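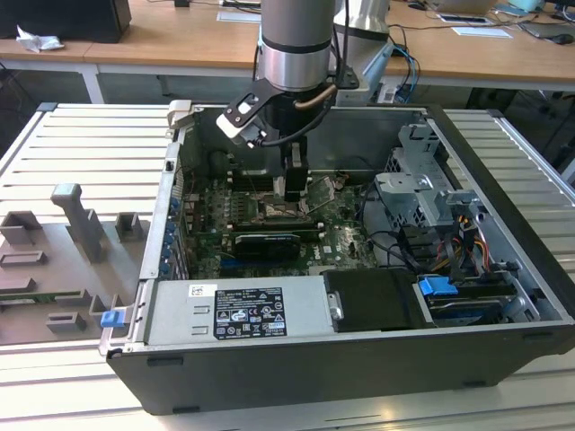
Thea Wallgrove
Bench manuals, Otum Refurbishing, Pludbridge

Section 6: Swapping the processor

This section covers taking the old processor out of a desktop tower and putting another one in. It assumes you've done Section 5 and the side panel is already off. If the side panel is still on, Section 5 is short and has better jokes.

Otum manuals are written for the Pludbridge and Conneely benches. Cesport uses the same steps but has its own parts shelf, and will tell you so.

6.1 Before you start

1. Shut the machine down properly. Switch it off at the wall and pull the power cord.
2. Hold the power button in for a few seconds.
3. Lay the tower on its side with the open side up. A tower left standing will let you drop screws into places that can't be reached by any known finger.
4. Clip on your wrist strap. Touching the radiator in the corridor on your way past doesn't count.
5. Check the job sheet against the replacement part. The board has to support the processor, and a processor that happens to fit the socket may still be one the board refuses to speak to.

CAUTION: If the machine was running in the past half hour, let the heatsink cool. Make a cup of tea and drink it somewhere else.

6.2 Removing the old processor

1. Unplug the processor fan from the board. Pull on the plug and leave the wires alone.
2. Loosen the heatsink screws a little at a time, working corner to opposite corner.
3. Twist the heatsink gently left and right until the old paste lets go, then lift. If it won't budge, twist some more. Do not lever it off with a screwdriver, however good the screwdriver.
4. Wipe the old paste off with a lint-free cloth and a little isopropyl alcohol.
5. Press the retention lever down and outward to free it, then raise it all the way.
6. Swing the load plate open.
7. Lift the processor straight up by its edges and put it in a tray. Shirt pockets are not trays.

Note: You can usually leave the graphics card where it is. Take it out if it stops you getting a straight lift, and put its screw somewhere you'll remember.

6.3 Fitting the replacement
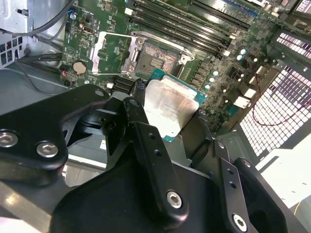
A socket is the most expensive part of the board to be careless with, so look into it under a good light before anything goes near it. You want even rows of contacts with no fluff, paste or crumbs among them. The retention lever should be up and the load plate well clear, as they are on this board, where you can see straight down to the contacts. Scuffs and smudges like the ones on this processor's metal lid are no reason to reject a part, though any residue should be wiped away before fresh paste goes on. If a contact is bent, stop and put the board aside with a tag on it. Straightening pins with a sewing needle is a hobby, and we don't book hours to it.

1. Hold the processor by its edges, metal side up.
2. Find the alignment marks on the processor and match them to the socket.
3. Bring it level before it touches, then lower it straight down. No pushing, sliding or wiggling.
4. Check that it sits flat on all sides. If one corner is proud, lift it out and begin again.
5. Close the load plate, then bring the lever down and hook it under its catch. It will take more force than you'd like. Some creaking is normal.
6. Put a small dab of thermal paste in the middle of the lid. A grain of rice is the usual guide. We have 2,809 processor jobs on the books and paste has been found in most places it could be.
7. Seat the heatsink and tighten the screws corner to opposite corner.
8. Plug the fan back in.

CAUTION: Never close the load plate over an empty socket without the plastic cover fitted. There are almost 200 boards in the scrap crate at Conneely, and several got there this way.

6.4 First power-up

1. Refit any memory you've taken out. A machine with none will not start, and it'll let you blame the processor for as long as you like.
2. Tuck cables clear of the fan.
3. Reconnect power and a monitor, and start the machine with the side panel still off.
4. Confirm that the fan is spinning. If it isn't, switch off straight away and check step 8 above.
5. Enter the setup screen and read off the processor model. Write it on the job sheet in letters somebody else can read.

If there's no display, go to Section 9.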